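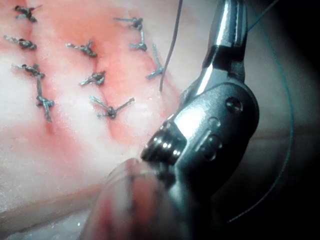

Robot stitching changes the day at Tarkum training lab

April 16, 2021

Print this story | E-mail this story

A robot is now tying the stitches on practice pads at the Tarkum surgical skills lab, a job that staff used to do by hand before each course.

The lab supplies stitched pads to nursing and veterinary programs, where students learn to check knots and take them out. A normal order is 200 pads. The largest this year was 400.

Teresa Nic Giolla, who runs the preparation room, said her team of 12 has stayed the same size, but the work has not. Four people who used to sew now inspect pads and load the machine, which was set up by Coringate.

"My hands are better than they were last winter," she said. "I do miss the sewing. You could talk while you did it."

The robot works with gray thread on pads stained red along the cuts. Inspectors tug each knot and trim any tails left too long. Pads that fail go back to a bench where they are finished by hand.

Uldis Kļaviņa, a technician, took a 10-day course to learn how to clear thread jams and change the instruments. He said the early shift was the hardest part to get used to – the machine has to be checked before anyone else comes in.

Staff who moved to inspection kept their pay grade. A second machine has been discussed, but no order has been placed.

Comments (3)

marge_t: I sewed those pads for two years. Sore thumbs every Friday.

Dell R.: Do the students still get to sew their own?

prepcook: Dell, yes, my daughter is in the vet program and they start on blank ones.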